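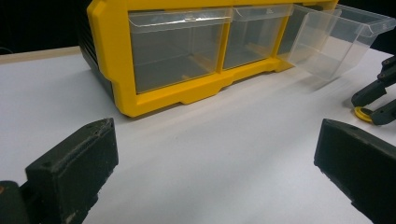

Yellow cabinet with clear drawers.

Punel: Frequently Asked Questions

Last updated Thursday, June 13, 2024

TICKETS

Where do I buy tickets?

Through the listings page on this site, or in person at the box office on show nights. We don't sell over the phone. Some touring promoters also have their own allocation, and where they do there is a second link on the listing. The price before fees should be the same on both.

Do you have tickets on the door?

If the show hasn't sold out, yes. The listing is changed to "sold out" when the last online ticket goes, and we don't hold any back for the door after that. Door tickets can be paid for by card or cash.

Can I get a refund?

If a show is cancelled, you get the full amount back, including the booking fee, to the card you paid with. If it is moved to a new date, your ticket stays valid and you have 6 days from the announcement to ask for your money back. We can't refund you for a change of support act.

I can't come any more. Can I give my ticket to a friend?

Yes. Forward the email with the code in it. The name on the order doesn't need to match the person at the door, except for shows marked "named tickets" on the listing.

What is a Cindine pass?

It's our yearly pass. It gets you into every show in the small room and takes the booking fee off anything in the main hall. It does not guarantee entry if you turn up after the small room is full, so come early for the busier nights. Passes run for twelve months from the day you buy one and can't be shared.

GETTING IN

What time should I arrive?

Door times are on the listing. The first act normally starts half an hour after doors, and the headliner an hour or more after that. We put stage times up at the entrance and on the website in the afternoon, once soundcheck is done.

Is there a curfew?

Music stops at 11pm in the main hall. The small room can run until 1am at weekends. Our licence is strict on both.

Is there an age limit?

Main hall shows are 14 and over unless the listing says otherwise, and anyone under 16 has to be with an adult. The small room is 18 and over after 8pm. We accept a passport, driving licence or a PASS card. Photos of ID on a phone are not accepted.

Can I leave and come back in?

You can go out to the smoking area in the yard at any time. If you leave by the front doors you will need a stamp, and there is no re-entry after 10pm.

Can I bring a bag?

Small bags are fine and may be searched. Anything larger than A3 has to go in the cloakroom, which costs £2 per item. It fills up quickly in winter. Suitcases can't be taken in at all.

THE ROOMS

How big are they?

The main hall is called the Skultberg and holds 463 standing. With chairs out it holds 379, including the balcony. The Mohamedi is the small room downstairs and is always standing, apart from the bench along the back wall.

Are there seats at standing shows?

The balcony has a few rows that are first come, first served. If you need a seat for a medical reason, email us before you come and we'll keep one for you. You don't have to send proof.

Is the building accessible?

The main hall and its bar are step-free from the side entrance, and there is an accessible toilet on the same level. The balcony is up a flight of stairs. The Mohamedi is reached by a platform lift, so please ask a member of staff to work it for you. Essential companions get in free, and you can book the companion ticket by email.

How loud is it?

Loud, near the front. Foam earplugs are free at both bars. The back left corner of the main hall, under the balcony, is noticeably quieter than the rest.

FOR BANDS AND PROMOTERS

How do I get a gig here?

Send three links and a list of where you have played recently to the bookings address. Please don't attach audio files. We listen to everything but can't reply to everyone, and local acts are usually offered a support slot in the Mohamedi first.

What does the stage have?

A house drum kit without cymbals or snare, two guitar cabs, a bass cab, microphones, stands and DI boxes. The full technical spec is sent out with every booking confirmation. Bring your own heads, pedals and power supplies.

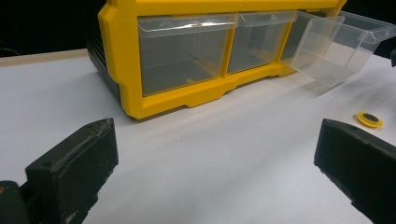

Do you have spare strings, fuses and batteries?

We keep 9V batteries and gaffer tape, and we sell guitar strings in the two most common gauges from behind the downstairs bar. We don't stock bass strings, drumsticks or fuses, so pack your own. Bands who tour with a lot of small bits may want a parts cabinet with transparent drawers, like the yellow one shown, so the right thing can be spotted through the plastic during a changeover. Leave it at the side of the stage behind the curtain, well clear of the monitor desk.

Where do we load in?

Through the yard gate, from 3pm for the main hall and 5pm for the small room. There is space for one van. Once you're unloaded it needs to move to the public car park, as the yard is also a fire exit.

Can I hire the venue for a private event?

Yes, on nights with no show booked. The main hall is £1,815 for an evening, with a sound engineer, door staff and bar staff included. The small room is priced depending on how long you want it for. You can bring your own food but not your own drink.

ANYTHING ELSE

I lost something at a show. What now?

Email us with the date of the show and a description. We keep lost property for one month. Bank cards are destroyed after two days, so cancel yours straight away.

Can I take photos?

On a phone, yes, unless the artist has asked people not to. Cameras with detachable lenses need a photo pass, arranged with the promoter before the night. No flash in either room.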